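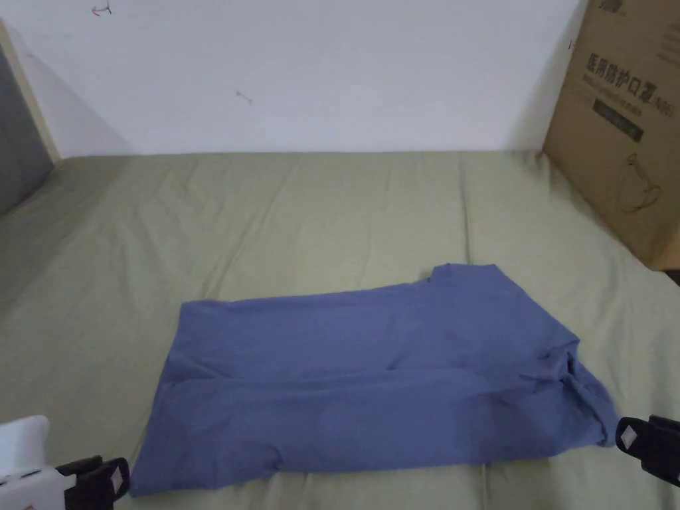

Folding T-shirts on a bed, they never come out square

Home help > Laundry and clothes > Folding and storing
Posted by dunlin_flat, 5/8/20
Viewed 3,942 times

I do all my folding on the bed as there is no table big enough in the flat. Shirts and towels are fine. T-shirts are the problem. I lay one out, fold the sides in, and by the time I have brought the bottom up to the neck one side is longer than the other and there is a slanting crease across the middle. The sleeves also work their way out and end up in a lump at one end.

They are ordinary cotton T-shirts, nothing stretchy. The drawers are from a Skivby chest and not very deep, so I need the folded shirts to be more or less the same size or the drawer won't close. I have more than 40 T-shirts between the two of us, so whatever the method is, it has to be quick.

Does it matter that the bed is soft? Would a folding board help, or is it just practice? My other half says hang them all up, but the rail is full of coats.

Petronella Molefe
Member, 1,015 posts

The bed does matter, but you can work round it. A mattress gives when you press on it, so when you smooth the shirt with your hand you push a dip into the bed and the cloth moves with it. Pull the sheet tight before you start. If it is wrinkled, the T-shirt catches on the wrinkles and you get that slanting crease.

The way I do mine:

Lay the shirt face down with the neck away from you. Take hold of both shoulder seams and give it a small tug outwards, then do the same with the two bottom corners. Don't smooth it from the middle with a flat hand, as that is what drags it crooked.

Fold one side in, so the edge runs straight down from about halfway along the shoulder to the hem. The sleeve will now be lying across the back of the shirt. Fold it back on itself so it points outwards again and stays inside the folded edge. Press it down with your fingers.

Do the other side the same. You should have a long strip. Look at the two long edges at this point. If they are not parallel, undo the second side and do it again. It won't come right later on.

Bring the hem up to just below the collar and leave a small gap. The collar is thicker than the rest and if you fold the hem right over it the top stands up and the whole thing springs open. Then fold in half once more, or in thirds for a shallow drawer.

For the drawer, measure the height inside and make your last fold to suit. I store mine on edge in a row so I can see every one. My drawers are Prelberg, which are shallow as well, and thirds fit with a little to spare.

If the shirts have been sitting in a basket since they came off the line, shake each one out hard by the shoulders first. Creases that have set in a heap will pull the fold off line whatever you do.

On hanging, I wouldn't for cotton T-shirts. You get points in the shoulders, and heavy ones grow longer.

tallowlane
Member, 107 posts

I bought a folding board, the Tahiri one, and it does make them all the same size. You put the shirt on, flip the sides, flip the bottom, done. It is good for a big pile. The downside is storing it, mine lives behind the wardrobe and some weeks I can't be bothered to get it out.

You can do the same thing with a big magazine or a piece of stiff card. Put it in the middle of the back just under the neck, fold the sides over it, fold the bottom up, slide it out. It also gives you something hard to press against, so that sorts out the mattress.

Child sizes need a smaller card.

gorse77
New member

just roll them. been rolling mine for years and never had a drawer that wouldn't shut

dunlin_flat

Thanks all. Tried Petronella's way this evening with the sheet pulled tight and the first few came out much better. The sleeve was what I had wrong, I was tucking it under instead of folding it back. I cut a card from the side of a Junon shoe box and used that for the long-sleeved ones. It was a bit narrow but it worked. Rolling might be better for the gym things, so I will try that with the bottom drawer.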